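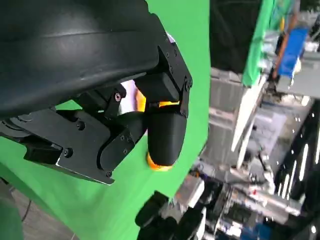 Plitetti Green Background Cloth

Every seller of plain cloth promises that it is "crease-free". We stock the Plitetti and we wouldn't go that far. Fold it away in a drawer and it will need ironing, whatever the packet says.

What you get is bright green fabric with a hemmed edge, for laying under or hanging behind small things you want to cut out later. Fruit, bread, crockery. It comes in one size and 2 weights.

Product code: 354
Sold singly or in packs of 20
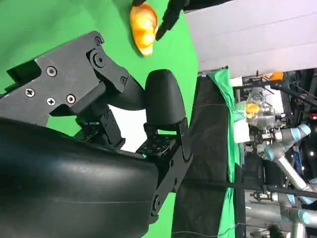 Pale pastry is where cheap green cloth tends to let you down, as the colour bounces up into the glaze. The maker claims the heavy weight cures this. We think it helps a bit, and a lamp set further back helps more.

The light weight costs less and slips on a smooth table. Clip it. 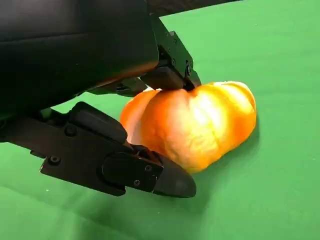

Words: Tuulikki Vainio
Updated 10 September 2024

An orange pepper is an easy thing to cut out from green, so don't judge any cloth by one. Try a lime, or a bunch of parsley, before you order a pack. If either matters to your work, look at our blue cloth first.

Machine wash cool. Returns accepted unwashed.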